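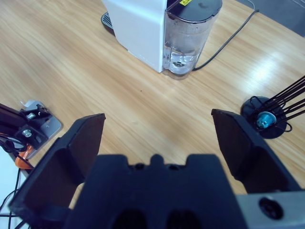 Coffee before anything else.

So I've become a morning person. I'm 45, I have slept through every sunrise I could get away with, and since February I've been getting up at 5:30 to walk the Mullora Trail before work. My family thinks I've been replaced.

It started with a pair of boots. I bought them on sale in Karnance last fall, wore them exactly once (to the grocery store!) and then felt guilty every time I opened the closet. One morning I woke up early for no good reason, put them on and went out. I got as far as the footbridge, turned around and was home before the school bus came. I felt so pleased with myself that I did it again the next day, and then again, and somewhere in there it turned into a thing I do.

The whole trail is 3,143 yards from the parking lot to the old quarry gate. I know this because there's a sign, and I read that sign every single day while I pretend to stretch. The first half is flat and goes along the creek. Then there are the steps, all 152 of them, and I have feelings about the steps. In the first week I stopped three times on the way up. Now I only stop once, at the bench, and I tell myself it's for the view. It's a pretty nice view, in my defense – you get the whole valley and the water tower and usually some fog sitting in the low fields.

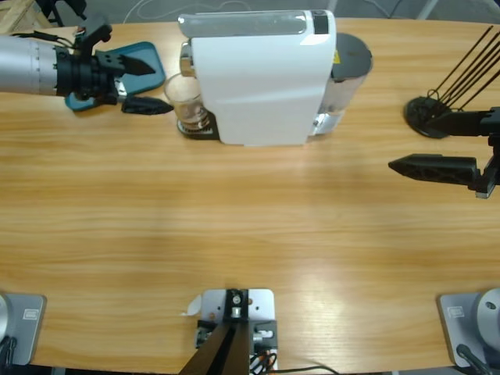
Joanie Tate

What I didn't expect is how much I'd care about birds. I used to know robin, crow and "little brown one." Last week I stood still for a good ten minutes trying to work out who was making a noise like a squeaky gate, and I never did find out. If you have a guess, please tell me in the comments, it's driving me nuts.

A few things I've learned, in case you're thinking of trying it. Lay your clothes out at night, including the socks. Gloves matter more than a heavy coat. Don't listen to the news on the way up, I tried it and came home in a terrible mood. I play Celtinness now, which is a fiddle show with almost no talking, and it's just right for steps.

And then there's Stankevičius, the bakery at the bottom of the hill. They open at seven, the rye rolls with caraway come out warm, and I walk right past the door on my way back to the car. I make it past maybe two mornings out of five.

Next up is the long loop, on the far side of the quarry. The map says it climbs a lot more, so I'm waiting until the mud dries out and my knees have had a talk with me. I'll report back!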